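From: Chinyere Aliyu
To: handheld-demos list
Subject: Re: Re: throwing out the slow ones?

Dušan Jurić wrote:
> We kept all 875 demos from the Skarbridge shelves, including
> the ones where the operator dithers. My feeling is that the
> policy learns the dithering. Has anyone filtered by duration
> and lived to tell us?
> Also, do you let people use the second gripper when the task
> only needs one? Ours wave it about like a conductor.

Dušan,

We filtered by duration in August and I regret it. The quick demos were quick because the operator had picked an easy object and come at it from the easy side. What we had left was a very confident policy for grabbing boxes. Binta Sani put the slow ones back over my objections and was pleasant about it, which made it worse.

What we do now is cut the pause and keep the demo. If the fingers sit still for more than two seconds before contact, we trim down to the last bit of the approach. Hesitation after contact stays in, as that is usually somebody feeling for a better grip, and I'd like the arm to have that habit too.
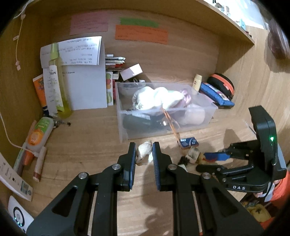
Small objects are where I'd spend your operator hours. Hauwa and Zainab have been doing the cubby shelf for us, and they have opinions about it, mostly unprintable. A spiral seashell between two textured pads is a mean little problem: open the fingers around it, as you do, and you still have to decide which way the thing wants to roll. With a bin and a spray bottle sharing the shelf, the approach matters as much as the grip. My rule is five tries per object from different sides, and no tidying between tries — the policy won't get a tidy shelf either.

As for the second gripper, we let people hold it wherever they like and mask its channel for one-handed tasks. Telling them to keep it still gave us four operators with sore shoulders and no better data.

I can send the trimming script if you promise not to read the comments.

Chinyere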